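Hortensia Sotelo
February 7, 2021

1/ People keep asking me whether machines can do chores yet. I've spent since December running errands and housework past a few of them, so I'll put my notes in one place.

2/ Vacuuming: yes, mostly. Ours does the hallway and kitchen fine. It still eats the fringe on the rug and I still pick up socks before it starts. Call it half a chore.

3/ Dishes: the dishwasher is the robot. Loading it is the chore, and I haven't seen anything at home prices that can take a greasy bowl out of a sink and put it on a rack.

4/ Laundry: washing and drying were solved before I was born. Folding, no. Onni Rautiainen at Grilia showed me an arm folding tea towels. It took 74 seconds for one. He was pleased and I think he should be, it used to be slower.

5/ Shop floor: better. Grilia has a shelf scanner that goes up and down the aisles after close and flags gaps. 269 gaps on the night I got the list. A person still fills every one of them.

6/ Fetching things from the corner store: this is the one I care about, as I hate going out after dinner. Callivance has a small wheeled unit for it. The trip I tested is 300 metres each way, on the road, at night.

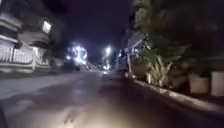 7/ Night streets: harder than the daytime ones. The headlight gives it a warm patch of asphalt right in front and the light fades gradually past that. Between the street lights down the far end and the dark under the trees, I wouldn't want to pick out a parked car either.

8/ Kerbs and stairs: no. It stops at the bottom of mine and I go down 2 flights to get the milk.

9/ Someone asked about Amberg and Escobar. Haven't tried either. If you have one at home, tell me what it does on a normal Tuesday's worth of mess.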